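Incidencia 694 – Recoger la bisutería de la mesa y guardarla en la caja
Estado: abierta, con solución parcial
Proyecto: Pralono, tareas domésticas
Abierta por: Odette Le Goff

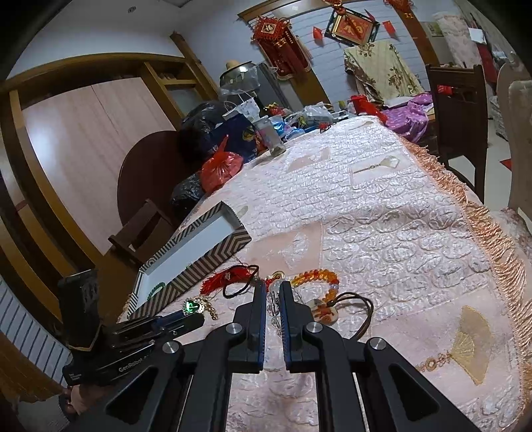
Odette Le Goff, 9:40
Buenos días a todos, y perdonad de antemano la extensión, que ya sabéis que cuando me pongo a escribir no paro. Abro esta incidencia porque la política entrenada en septiembre sigue fallando en la tarea que, sobre el papel, nos parecía la más amable de la lista: coger pulseras, colgantes y collares de encima del mantel y dejarlos dentro de la caja alargada. Con las tazas vamos estupendamente, con los calcetines nos defendemos, y con un hilo de cuentas nos quedamos mirando cómo resbala.

De 135 intentos salieron bien 88. Dicho así no suena tan mal (yo misma me alegré un ratito), pero casi todos los aciertos son de pulseras de cuenta gruesa. En cuanto aparece un cordón o una borla, el resultado se desploma.

Lo que observo:
– Con el colgante plano de cordón marrón, la pinza cierra sobre el cordón, levanta un poco y el colgante se queda donde estaba.
– Con la borla roja, coge unos cuantos flecos y da la pieza por agarrada.
– Con las cuentas transparentes a veces ni se acerca. Se detiene encima y vuelve a empezar.

Adjunto los registros completos en la carpeta de siempre. ¿Alguien puede echarle un ojo?

Essam Mahrous, 10:15
Hola, Odette, gracias por contarlo con tanto detalle, así da gusto. Me quedo con la incidencia. Una pregunta antes de tocar nada: ¿el umbral de cierre es el mismo que usamos para las tazas? Si es así, un cordón fino le parecerá aire y una borla le parecerá cualquier cosa.

Odette Le Goff, 10:22
El mismo, sí. Lo heredamos de la configuración de Proritz y no lo hemos cambiado.

Essam Mahrous, 12:05
He repasado los registros con calma y creo que tenemos dos problemas mezclados.

Problema 1, el agarre. La política decide que tiene la pieza por la apertura final de los dedos. Para un cordón no sirve. He preparado una rama en la que, después de cerrar, sube muy despacio y vuelve a mirar la mesa antes de seguir hacia la caja. Es más lento, lo reconozco, pero una persona también da ese tironcito para ver si el collar viene entero.

Problema 2, la vista. El mantel es acolchado, brillante y lleno de puntadas, con abanicos y borlas bordados, y parte de los puntos de agarre propuestos caen sobre el bordado. En tres registros la pinza intenta coger el motivo dorado del mantel con una convicción admirable.

Bouchra Lahlou, 12:40
Me meto donde no me llaman. Mi opinión es que no deberíamos cambiar el mantel por uno liso. Lo propusieron en la reunión y entiendo la tentación, pero las casas tienen manteles con flecos y con bordados, y encima bolsas, cajas y lo que haya traído cada cual de la compra. Si la máquina solo recoge sobre una mesa blanca, todavía no sabe recoger. Mi madre tiene un mantel parecido y os aseguro que no piensa retirarlo por nosotros.

Lo que sí pediría son más demostraciones de piezas blandas. En el conjunto actual abundan las pulseras, que son muy agradecidas, y hay poquísimos cordones.

Yhon Espinoza, 15:30
De acuerdo con Bouchra. Puedo grabar una tanda nueva esta tarde con cordones y borlas, y con las piezas más juntas, casi enredadas. Al hacerlo con la mano en la pinza se nota enseguida dónde está la dificultad: uno busca el nudo o la pieza dura y tira desde ahí. Procuraré hacerlo siempre igual para que se aprenda el gesto.

Essam Mahrous, 18:10
Rama probada con el modelo antiguo, sin los datos de Yhon. El colgante ya entra en la caja, aunque a veces con el cordón colgando por fuera. La borla sigue igual. Lo de confundir el bordado con una pieza también sigue, y eso no lo arreglo yo con un umbral.

Odette Le Goff, 18:25
¡Pues me parece un avance precioso! Bajo la prioridad de alta a media y dejo la incidencia abierta. A los compañeros de Benkirane, que preguntan si pueden enseñar esto a clientes, les he contestado que las tazas sí y los collares aún no. Para ordenar un joyero sigue haciendo falta una persona con un poco de paciencia.

Pendiente:
– Yhon: subir las demostraciones nuevas.
– Essam: criterio para el cordón que queda fuera de la caja.
– Odette: repetir los 135 intentos con el modelo reentrenado, mismo mantel.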